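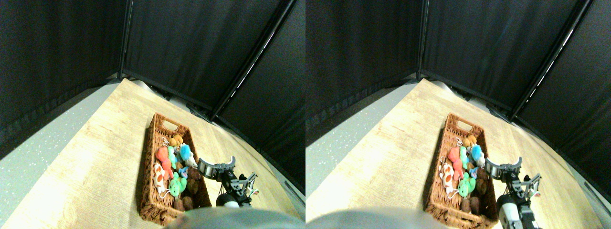

*This page was last changed in January.*

**Prutska** is a method for teaching a robot arm to pick soft objects out of a crowded container. It was developed at the Zisumis laboratory by a group led by Perla Contreras, and works from paired left and right views taken near the gripper, without a separate depth sensor.

## Method

Plush toys in a wicker basket are the standard test load. They bend, hide one another and have few hard edges, so a grasp planned from shape alone often closes on two toys at once. Prutska compares the two views, scores possible grasp points and picks the one least likely to drag a neighbor along. The black curtains surrounding the table keep the background plain - an earlier version, tested in an open room, tended to score points on the wall.

The model was trained on 1,310 grasps guided by a human operator. Each trial starts with the two-fingered gripper open at the rim of the basket.

## Results

In the main test the arm lifted a single toy on 86 percent of first attempts. Using only the left view lowered the figure by 25 points. Most failures involved toys pressed into a corner, where the fingers met the wicker before they could close.

## Related work

The Hwang planner uses the same basket test but allows up to 4 attempts per toy, so the two sets of results are not directly comparable. Pludireo, a later project, applies the Prutska scoring step to folded cloth.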